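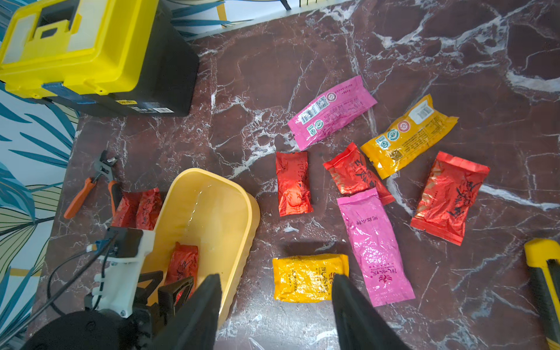
Foil is still the worst material you can give to a gripper, according to Bernadette Tessier, and a method that works well on foil packets deserves attention even if the task looks small.

The method comes from a research group in Gornstead and is called Rekaton. It teaches robot arms to put small snack packets into a tray when the packets lie in any direction on a shiny surface. Earlier systems of the group tried to find the center of each packet and close the fingers there. On crumpled foil the reflections move with every change of view, and the center was often estimated wrongly.

Rekaton instead looks for a place where the packet can be pinched, for example a sealed end, a fold or a strip of label. It learned this from 3924 demonstrations in which a person guided the arms.

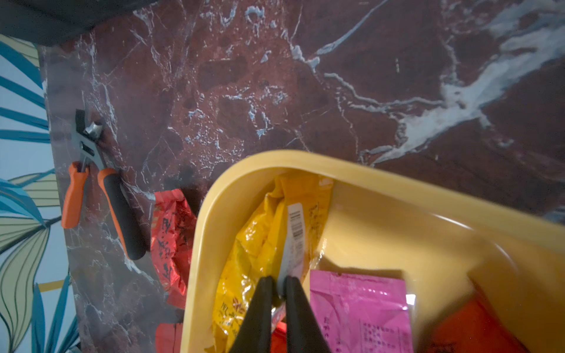
A view from close to the fingers is used together with a fixed view of the whole table. The group compared the two ways of training and found that the close view alone loses the tray too often, while the fixed view alone does not see the folds well enough.

In the final test the arms made 903 attempts with packets that were not part of the training. The older method failed in 271 of them, and the group says that Rekaton failed in less than half of that number. Most of the remaining errors happened when two packets were lying one over the other. 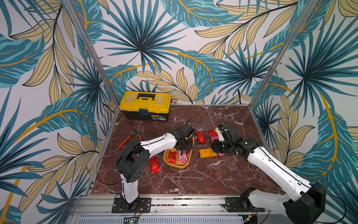

Tools are left on the table during the work, so that the system must learn to ignore objects it was not asked to move. Apolline Millet, who leads the group, wants to repeat the test in December with heavier bags from the packing company Pruvost.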